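Latmont Follow-up Notes: Data Card

Version 2. Maintained by Catrin Beddoe and Mathis Lecomte.
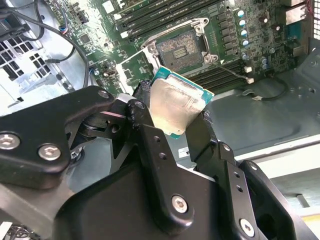 Figure 1. Desktop CPU held between two gripper fingers.

Summary

Latmont is a table of coded follow-up visits after surgery for kidney stones. Each row is one visit. The visits were written up as free text at the Maksymiv clinic and then coded by hand against a fixed list of symptoms, medicines and imaging results. The free text is not part of the release.

The set is meant for testing programs that sort or summarize visit records. It is too small for estimating how often any complication occurs, and it should not be used to guide care.

Contents

visits.csv: one row per visit, 200 rows
patients.csv: one row per patient, 51 rows
codes.csv: the code list, 26 codes
CHANGES.txt: edits between versions

Join visits.csv to patients.csv on patient_key. Keys were assigned at random and do not carry over from version 1.

Fields in visits.csv

patient_key: text.
visit_no: integer, starting at 1 for the first visit after discharge.
days_since: whole days from discharge to the visit.
procedure: one of URS (ureteroscopy), PCNL (percutaneous nephrolithotomy) or SWL (shock wave lithotripsy).
stent: yes, no or unknown. Refers to a ureteral stent in place at the start of the visit.
pain: 0 to 10 as stated by the patient. Blank if the question was not asked.
codes: list separated by semicolons, in the order the coder entered them.
imaging: none, ultrasound, plain film or CT.
residual: yes, no or not assessed. Always "not assessed" when imaging is "none".

A blank pain score and a score of 0 mean different things. Version 1 merged the two, and anything computed from that column in version 1 should be run again.

Coding

Sioned Eynon and Alvar Solheim coded every visit separately. Where they differed, Dwynwen Meredith read the note and set the final code. Only the final code is released. Most of the differences involved code U07 (urgency) and code U09 (frequency), which the notes often record in a single phrase. The rule adopted was to enter both codes unless the note clearly names one.

Blood in the urine is coded only if it was present on the day of the visit. A patient who says it cleared up earlier gets no code.

Privacy

Dates were replaced with day counts. Age is given in ten-year bands, with everyone over 80 in one band. Stone size was dropped from patients.csv because a few large values could have pointed to single patients. Users must not try to identify anyone in the set.

Known problems

All patients came from one clinic. Patients who did well often skipped later visits, so rows with a high visit_no lean toward people who still had symptoms.

SWL patients never have a visit_no above 4.

The imaging field gives the test type only. CT dose and slice thickness were not kept.

Loading

The files are UTF-8 with a header row and comma separators. Read patient_key as text. Some spreadsheet programs drop the leading zeros, and the join then fails without a warning.

The check script, timier, compares the files with the field rules above:

timier check --dir ./latmont

It prints one line per broken rule and exits with status 0 if there are none. Plastia, the older script, does not read version 2 files.

Changes in this version

Blank pain scores restored. Stone size removed. Code U14 split into U14a (fever reported) and U14b (fever measured). The next version is planned for March and will add a column for stent removal.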